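About the Wekberg Record

Home | City Hall | County | Statehouse | Elections | Corrections | About | Subscribe

The Wekberg Record covers politics and government in the city of Wekberg and in Lasar County, which surrounds it and resents it. We publish online every weekday and send three newsletters. We go to the meetings. If you have ever wondered who sits in the fourth row at a zoning hearing that has been running since dinner, eating crackers out of a coat pocket, we can put a name to her.

We started as a newsletter about the city council, written by one person for readers who mostly worked for the city council. It was called Item Seven, after the place on the agenda where the council used to put anything it hoped would go unread. The council has since renumbered its agenda. We like to think we had something to do with it, although the clerk says it was a software update.

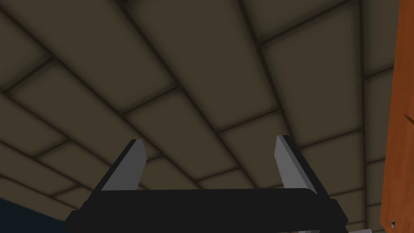
An open gripper over a brown floor

What we cover

City Hall comes first. That means the mayor's office, the council, the planning board, the water authority and the parking appeals panel, whose hearings are the best free theater in the county. We read the budget when it comes out and again when it is amended, and we publish what changed between the two, line by line, with the old number beside the new one. This is the most popular thing we do, by a distance that has hurt the feelings of everyone who writes in full sentences.

The county is harder. The Lasar County commission meets on a weekday morning, when most people who pay county taxes are at work earning them, and posts its minutes some weeks later in a scanned form that cannot be searched. We type them up. A typed version of every set of minutes we have handled is in the archive, free to anyone, including the county, which links to it.

The statehouse we cover only where it touches us. We don't have a bureau there. We have a password for the bill tracker and a reporter who drives up when a committee takes an interest in our roads, our schools or our sales tax. For everything else we recommend the outlets that do it every day.

National politics we leave alone, with one exception. When a member of Congress comes to town and speaks at a lunch, we go to the lunch. We report what was said, what was asked, and whether the questions were taken from the floor or picked out of a basket beforehand. We pay for our own plate and note the price at the bottom of the story.

How we decide what is news

There is a meeting. It happens in the morning and lasts as long as the coffee. The test we use is whether a reader could do something with the story: vote, show up, write a letter, move a car before the street gets swept. A story that passes the test gets written. One that fails but is very funny goes in the Friday newsletter, where it will be read by more people.

We don't run stories built on a single unnamed source. We do talk to people who can't be named, constantly, in parking lots and once in a car wash, and what they tell us is a reason to go and find a document. Wekberg is a small place. Half the unnamed sources in town can be identified by their favorite adjective.

We don't endorse candidates. We tried it in our first year, in a race for county assessor, and lost subscribers on both sides along with the assessor. What we publish in place of endorsements is the Answers Page. Each candidate for each local office gets the same questions and the same amount of space, and we print what comes back without fixing the spelling. Candidates who don't reply get a blank space of the same size with their name over it. A former candidate for the school board has told us that the blank did him less harm than his answers would have.

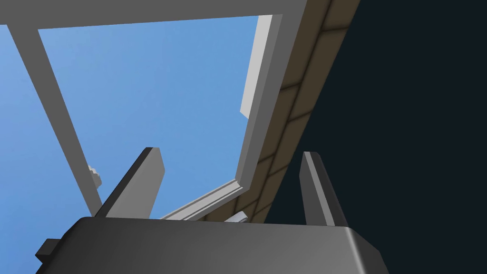
Public records are the part of the job that takes the most time and makes the least noise. We file requests with the city, the county and every district that has the power to tax, and we log each one on a page where you can see what we asked for, the day we asked, and how long it has been sitting. We have filed 375 of them so far. It's a desk job, and on a day with a sky as clear and blue as the one through that window it takes some character to stay in and reread the fee schedule for photocopies. The law gives an agency a fixed number of days to respond, and most agencies respond on the last of them, late in the afternoon, to ask what we meant. We tell them what we meant. If you want to file a request of your own, our template is on the Records page, and you are welcome to take it and put your own name at the top.

Who pays for this

Readers, mostly. We have 1,444 paying subscribers, and their fees cover the payroll. The rest comes from advertising, from the legal notices the city is required to place somewhere, and from a small grant that paid for our archive and has now run out, as grants do.

Our largest advertiser is Garcia Hardware on Depot Street. The store has been the subject of two stories here, one about a sidewalk permit and one about the sign, and it complained about both and renewed anyway. Advertisers don't see stories before they run. Neither do elected officials, their spouses, or the gentleman who calls on the mayor's behalf and says he is only curious.

Political campaigns can buy ads from us at the posted rate, paid in advance. The rate is the same for every campaign and for every party. We keep a public file of who bought what, and we label the ads in type large enough that a campaign consultant once asked whether it could be smaller. It could not.

Starier Press, which prints our election guide, is owned by a family with a member on the water authority. We disclose that in every story about the water authority, and have now disclosed it so often that several readers believe it to be the member's full name.

Corrections

We make mistakes. When we do, we fix the story, say at the top what was wrong, and list it on the Corrections page, where it stays. We don't quietly change things. The page goes back to our first issue and includes the time we declared the wrong winner in a race for drain commissioner, an office both men turned out to be trying to lose.

To ask for a correction, write to the editor and tell us what is wrong and what is right. Telling us that the story is fake, biased or a disgrace to the county is allowed, and we get a good deal of it from every direction, but it doesn't give us much to look up. A date or a page number will get you an answer the same day. We have had officials call a story false in the afternoon and cite it in a motion the same evening, and we have kept both recordings. 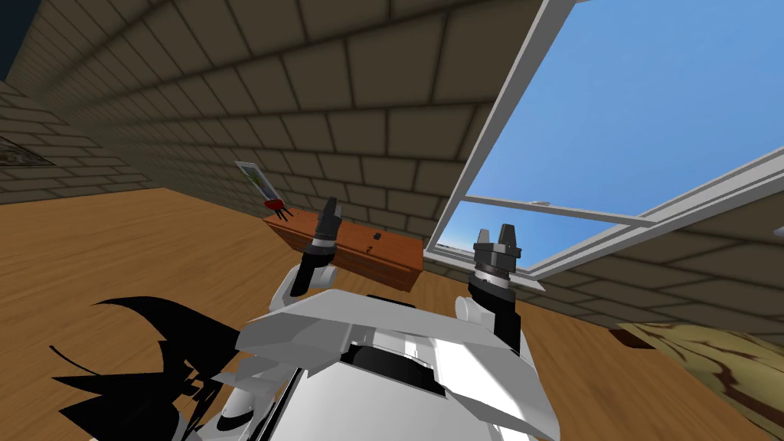
By Amândio Peixoto, Editor
22 September 2024

I'm asked to add a few words to this page every year, usually by the person who notices that the old words mention a mayor who has left.

I came to Wekberg to work for the daily paper, which then became a paper three days a week, and then a sign on a building, and then a building. I had the city hall beat. On my last week there I realized that the council was going to meet on Tuesday whether or not anyone had been sent, and I found this so irritating that I went. I wrote it up and emailed it to people I thought would want it. Several wrote back to ask who I was. One was the council president.

There are four of us now. I edit and cover the council. One reporter has the county and the courts, another has schools and the statehouse drives, and our business manager sells the ads and answers the phone in a tone that has ended more than one lawsuit before it began. We also pay freelancers in election season, on time, at a rate I'm willing to tell you if you ask.

People want to know whether I trust politicians. I've spent a lot of evenings with them, and I trust most of them to return a call, to mean well on roads, and to believe that the story about the other party was very fair. The ones in local office tend to be underpaid and live near the people they annoy. I see them at the grocery store. We discuss the weather and look into each other's carts.

I'm less patient with the idea that everything printed is made up by somebody with a motive. I have motives, chiefly lunch. The minutes are still the minutes. We link to the document in nearly every story we run, and I'd be glad if more people clicked on it, even if they do it to catch us out. A man from the north end of the county has been trying to catch us out since August and has turned up two errors in the road levy tables, both real. We've fixed them and sent him a mug.

If something is going on in your part of the county and we haven't been there, write and tell us the time and the room. Tips go to the tips line on the Contact page. Letters for publication need a name and a town. Complaints about the crossword should be sent to whoever publishes the crossword; we have never had one.

Subscriptions | Advertise | Records requests | Answers Page | Corrections | Contact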